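We use cookies to keep you logged in and to count page views. Accept / Manage settings

Bench notebook – Sitbridge, room 2
2025-12-12
Posted by: grippers bench

Second day of comparing the Orville fingers with the Räsänen ones on the two-arm table. Left arm has the Orville set, right arm has the Räsänen set. Same controller, same speed limit, same operator on both. Parts are the Oteldale kit: solenoids, round red boards, white harnesses, red-and-black harnesses. Job is tray to tray, plastic to the metal ones in the middle.

Started by zeroing both grippers. The position readout goes 0 to 1023 and the Räsänen one was reading 6 when fully closed, same as back in May. Did the offset in software and left the fingers alone. Orville closed to 0 without help.

Solenoids first. The body is easy for either gripper. The wires are the problem. They hook around each other in the tray, so a clean grip on one body can still bring a second one along by its lead. Slowing the lift helped more than changing fingers did. I want to try a short sideways move before the lift, maybe 40 mm, and see if the leads let go.

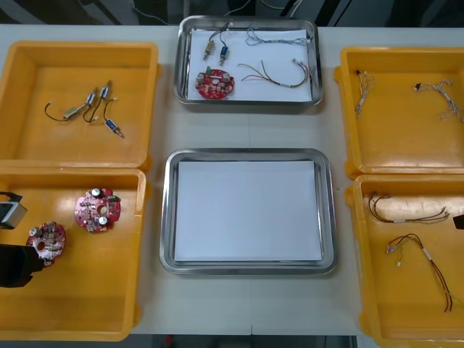
Boards are a different story. The capacitors stand up far enough that coming straight down on the middle is a bad idea with the wide Orville pads. Gripping across the outside edge works, but the pads need room on both sides and a board close to the tray wall doesn't give it. Had to nudge boards toward the center of the tray before picking. The Räsänen fingers are narrower and should fit down the wall side. Haven't proved that yet – the boards are on the left and the right arm's reach over there is poor. Swap the trays tomorrow and run it again.

Harnesses: grip at the sleeve on the red-and-black ones. Gripping the loose ends gives you one strand and the rest drags. The plain white ones have no good spot, so for now the rule is near the connector, not on it.

Force setting was 1000 on both for everything above (controller units, I have not converted them). Too high for the white harnesses in my opinion. Drop it and log the value in the run file name, please, otherwise we can't sort them later.

Paper liners in the metal trays stay. Without them the overhead camera picks up reflections off the steel and the part outlines get ragged. The plastic trays are glossy too and we may have to line those – will check depth on a bare one first.

To do:
- swap left and right plastic trays
- sideways move before lift, solenoids only
- lower force, white harnesses
- ask Orville for the narrow pads, part number is in the May notes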